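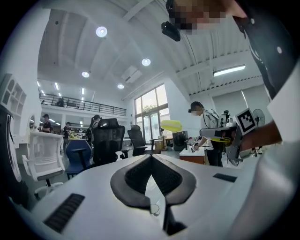
**Loretta Baptiste**
Bench Lead, Divum

Divum tests grippers, arms, cameras and controllers for people who have to buy them. We started in Irkby with one arm and a borrowed desk, and there are now 21 of us working from the ground floor and the mezzanine at Calloway.

Most of our customers are small manufacturers, packing sheds and university labs. They come to us with two or three products on a shortlist and want to know which one suits their parts. We run the same tasks on each and send back the results, including the footage, the raw logs and our notes on anything that was awkward to use.

## What we test

Hand-held grippers take up the bulk of our time at the moment. We compare jaw shape, finger pads, trigger weight, camera position and how well the markers track when the tool is tilted. The objects are ordinary household and workshop things, chosen for awkward handles and thin stems. Last year we logged 2,330 grasps on one finger design before the customer settled on a softer rubber.

Arms and controllers are tested on the side benches. Zhiqiang Shen looks after the controllers and writes the timing reports. Jalen Nguyen-Tran handles camera calibration, and his lens notes go out with every job. 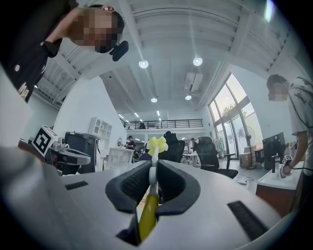 *Black rubber fingers holding a slender yellow-handled tool, Calloway workspace.*

## How a comparison runs

A standard comparison takes nine working days. Each operator uses every gripper, and the order is changed between operators. Myrtle Ambrose checks the recordings and throws out any with dropped tracking. We report failed grasps in the same table as the good ones.

We don't sell hardware and don't take commission from suppliers. Tadow, our labelling program, is included in the price of a job.

## Visiting

Customers are welcome to try the tools themselves on Friday mornings. Please book through Gunnlaugur Steinarsdóttir at the front desk and bring a few of your own parts, nothing heavier than you can comfortably hold in one hand. The next intake for longer comparisons opens in March.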